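Noise complaints prompt earlier last call at Platmont bars

Bars on the lower end of Platmont Street will stop serving drinks at 1 a.m. starting in April, an hour earlier than now, under an agreement reached between the owners and the town licensing office.

The change covers 3 businesses: Clarilo, the Bakker Tavern and Vemolent, a dance club that opened last summer in a former tile showroom. All of them currently pour until 2 a.m. on weekends.

Residents of the apartment buildings behind the street filed 40 noise complaints with the town over the winter. Most were about shouting and car stereos in the municipal parking lot after closing time. A few mentioned bass from Vemolent's rear wall, and one concerned a fight on the steps of the laundromat that left a man with a broken wrist. Police said no charges were filed in that case.

Under the agreement, the doors can stay open until 1:45 a.m. so customers have time to finish up and arrange rides. No new customers will be let in after 12:30 a.m. Each business must also keep at least one staff member outside from midnight until the sidewalk is clear.

Vemolent agreed to two further conditions. It will keep its rear exit closed except in emergencies, and it will lower its legal capacity from 400 people to 200 until soundproofing is installed along the back of the building. The club did not say when that work would be finished. A permit application for it was filed last month and is still under review. 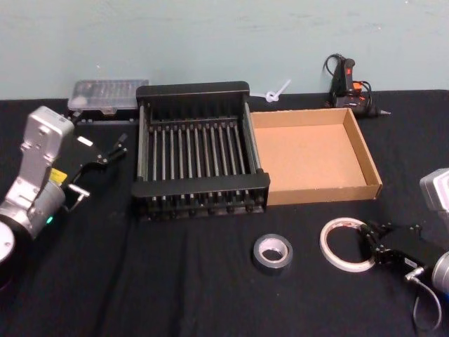 Howard Hebden said the earlier hour would cost the bars money and do little for the people trying to sleep. The crowd would gather in the same parking lot, he said, only sooner, and the town should have started by putting a patrol car there at closing time.

Unnur Kragh, who lives on the second floor of a building facing the lot, said she would have preferred midnight but would take what she could get. She has called the police line several times since the fall and said officers usually arrived after the noise had stopped.

"I don't have a problem with the bars," Kragh said. "I have a problem with people yelling under my window at half past two."

The owner of Clarilo, Villads Ravn, said he signed because the other choice was a formal hearing, which could have ended with a suspended license. He expects to cut one bartending shift on weekends and plans to open the kitchen earlier in the evening to make up for some of the lost sales.

Managers at the Bakker Tavern declined to comment.

The licensing office will review the arrangement after six months. If complaints drop, the owners may ask for the 2 a.m. closing to be restored on holiday weekends. If they do not, the office can call the hearing it agreed to put off.

Bars elsewhere in town are not affected. The late bus, which leaves the stop at the corner of Platmont Street at 2:20 a.m., will keep its current schedule for now. Riders had asked whether it would be moved up to match the new hours, and the transit office said a decision would come before summer.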